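Print this article | E-mail this article

The Jovetti Storage Bench, One Winter Later

By Renato Malabanan
Last updated: March

I should say up front that I'm a slow shopper. My wife will tell you I spent longer picking out this bench than I did picking out our last car, and she's right, but then the car didn't have to fit between a radiator and a door that opens the wrong way! We wanted one piece of furniture that would hold the kids' toys, give us a place to sit while we pull on shoes, and not look like it belonged in a dentist's waiting room. After a lot of measuring I ended up with the Jovetti storage bench in the longer size, which came to $206 with delivery.

It arrived in one very flat, very heavy box. There are 84 pieces of hardware, all sorted into little numbered bags, and I can't tell you how happy those little numbered bags made me. The last thing I put together was a Follton bookcase, where everything came in one sack and you were left to squint at screws on the kitchen counter. The Jovetti directions are mostly drawings, and the drawings are good, apart from step 9, where the back panel is shown from the inside and I put it on the wrong way around. Twice. I blame the coffee, or the lack of it. 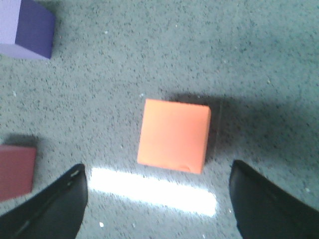
Once it was together I did what anybody would do and sat on it. The bench is rated for 275 pounds, and it feels it. There's no creak and no sway, even with me on one end and both kids climbing over the other. The seat pad is firmer than I expected from the store photos. I like that for putting on boots, though my mother-in-law, who will happily sit there and talk on the phone for an hour, has started bringing her own cushion from the living room.

The lid is where most of your money goes, I think. It has two soft-close hinges, and you can let go of it from any height and it just eases itself down. Our old toy chest had a lid that dropped like a trap door, and I never did relax around that thing. The one fuss I have is that the left hinge got a little lazy by the end of January. I wrote to Jovetti, they wrote back the next morning, and a quarter turn on the adjusting screw put it right – I only wish that screw were mentioned somewhere in the directions.

As for what goes inside, it swallows more than you'd guess. Ours holds the train tracks, a bag of dress-up clothes, the blocks, and a stack of board games laid flat. It's one big open space, though, so small things sink to the bottom and stay there until somebody goes fishing. I bought a pair of Ogunleye canvas bins to divide things up, and they fit side by side with a bit of room left over. Cleanup at our house now takes one song, or two if it's been a rainy day.

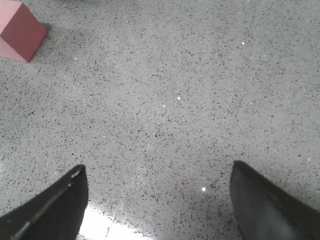
Pink-red block on the speckled floor.

I looked hard at the Nelard bench too, and I'd still point you that way if your hallway is narrow. It's $30 cheaper and not as deep from front to back, and the painted finish is lovely. What put me off was the lid, which lifts right off and has to be leaned against something while you dig around. With a four-year-old in the house I could see exactly how that was going to go.

The Jovetti's finish has held up nicely, by the way. We've had one spilled cup of grape juice and a short-lived experiment with crayons, and both came off with a damp cloth and a little dish soap. The feet did leave faint rings before I stuck felt pads under them, so do that on day one.
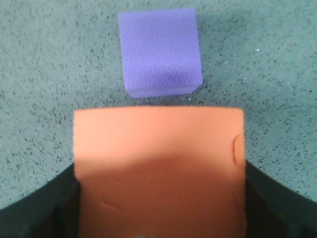
Would I Buy It Again?

Yes, and in the same size. I'd ask for the gray pad in place of the cream, and I'd have a second person around for the back panel. If you live in an apartment with stairs, have the second person around for the box as well. My neighbor helped me get ours up the porch steps, and he's been hinting about a thank-you pie ever since. I'm making it this weekend.

Print this article | E-mail this article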